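Folding of knitwear

Folding of knitwear is the practice of storing knitted garments flat, in layers, so that their weight is carried by a shelf, drawer or other level surface. It is the usual method for jumpers, cardigans, knitted scarves and heavier jersey items. Woven garments such as shirts and jackets are more often hung.

Background

A knitted fabric is made of rows of interlocking loops. The loops can open and close, which gives the cloth its stretch, but it also means that a steady pull in one direction will lengthen the fabric. A jumper left on a hanger is supported only at the shoulders. The body drops, the neckline widens and small raised points may form where the ends of the hanger press outwards.

The effect depends on fibre, weight and construction. Cotton has little natural spring and recovers poorly once stretched. Wool recovers better, though a heavy wool garment can still lengthen on a hanger. Acrylic is light but may lose its shape if it is dried or pressed with too much heat. Fine ribbed knits stretch easily across the ribs and are prone to going wavy at the hem if handled roughly.

Preparation

Garments are sorted before folding begins. Items to be washed are set aside, since skin oils and food marks attract clothes moths and become harder to remove with time. Clean items are checked for loose threads, pulled loops and pilling. A pulled loop is eased back to the reverse side with a blunt needle or crochet hook and is not cut. Pilling is removed with a fabric comb or shaver on a flat surface.

Any garment that feels damp is dried flat before it is put away. Buttons on cardigans are fastened, zips are closed and brooches are taken off. Pockets are emptied.

The sorting surface may be a table, a bed or a wide seat. Padded furniture is convenient because of its height and width, but a soft cushion does not hold a straight fold well, and the final fold is better made on something firm. A dark surface shows up lint and stray fibres from pale knitwear.

Lifting and handling

Knitwear is lifted with the weight shared between two points. Picking up a garment by a single pinch of cloth gathers the fabric into a loop and places the load on a small number of stitches. This does little harm to a light, dry item moved over a short distance. Wet knitwear is much heavier and is carried in both hands or in a towel.
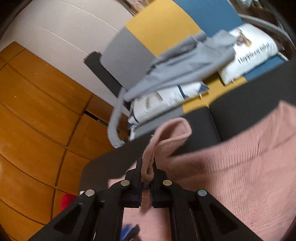 Once the garment has been laid down, it is spread outwards from the centre with the palms. The side seams are brought into line and the hem is squared. Creases are smoothed towards the edges. Pulling at the cuffs or hem to flatten the body is avoided, as this distorts the ribbing.

Common folds

The rectangular fold is the most widely used. The garment is placed face down. One side is folded in towards the centre and its sleeve is turned back so that it lies parallel to the side fold. The other side is treated in the same way. The hem is then brought up to the neckline in one or two stages. The result is a flat rectangle with the neck at one end.

The half fold is quicker. The garment is folded lengthways down the middle, sleeve upon sleeve, and the sleeves are laid across the body. It is then folded in half or thirds. This method leaves a crease down the front and is mainly used for thick knits, in which creases fall out readily.

The upright fold begins as a rectangular fold and is finished with further turns until the packet is narrow enough to stand on its edge. It allows the contents of a drawer to be seen from above. Loose or bulky knits tend to collapse in this position unless the row is fairly full.

Rolling is used in luggage and in deep baskets. It produces few hard creases but does not stack.

Hooded garments

Hooded sweatshirts are usually made from knitted jersey or fleece-backed cotton and can be either hung or folded. When one is folded, the hood is laid flat over the upper back before the sides are turned in, or else tucked into the finished packet. The sleeves are long in relation to the body and are doubled back on themselves. A hooded sweatshirt draped over the back of a sofa or chair for a short time comes to no harm, but a long period in that position can leave a ridge across the fabric.

Stacking and storage

The heaviest garments are placed at the bottom of a stack. A low stack is easier to use than a tall one, which leans and has to be disturbed to reach the lower items. The Drornwood household storage guide sets an upper limit of 12 light garments to a stack and 3 for heavy hand knits. It also recommends a clear shelf height of 40 centimetres.

Shelves of bare timber are lined with paper or cotton cloth. Plastic boxes keep out dust and insects but hold in any moisture already present. For this reason only fully dry garments are stored in them. Cotton bags allow some movement of air. Cedar blocks are widely used against moths, although their scent fades and their effect is limited.

Garments stored for a season are taken out and refolded along different lines at least once, so that the same stitches are not creased throughout. In cooler climates the exchange of summer and winter clothing is often carried out in October.

See also

Airing cupboard
Clothes moth
Jersey (fabric)
Laundry
Pilling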